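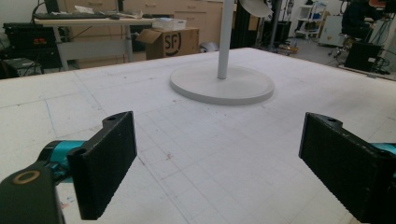

Hi Taha,

October was a software month, so most of what I have for you is numbers and a bit of grumbling. The big one first – the new trajectory filter is in and running on everything we've recorded for Urkley. We had 2,592 episodes going in and 2,301 came out the other side, which puts us past the 2,000 we promised in the Bireo proposal. I was nervous about that one!

Most of what got thrown out failed on pose tracking. A big pale tabletop doesn't give the tracker much to hold on to (the faint grid helps, but every square looks like its neighbor), and when the view tips down too far it starts to drift. I've added a check that compares the tracked path with the motion sensor and flags any jump between the two. It's slow, and I'd like to rewrite it before we go bigger.

The planner is behind where I said it would be. It's fine with boxes and cups, but tall thin things on a flat round base confuse it, and it keeps proposing grasps out at the rim when I want it on the pole. I hand-labeled 200 of those cases last week and Garcia is retraining on them now.

Money is fine, we're under on compute. The one thing I need from you is a yes or no on the second Maletti license, ideally before the retraining finishes.

More when the new model is in.

Last updated: October

Recent reports
Gripper width calibration, second pass
Moving the replay viewer to the browser
Taha Zerouali: notes from the Urkley review

We use cookies to keep you signed in. Accept | Settings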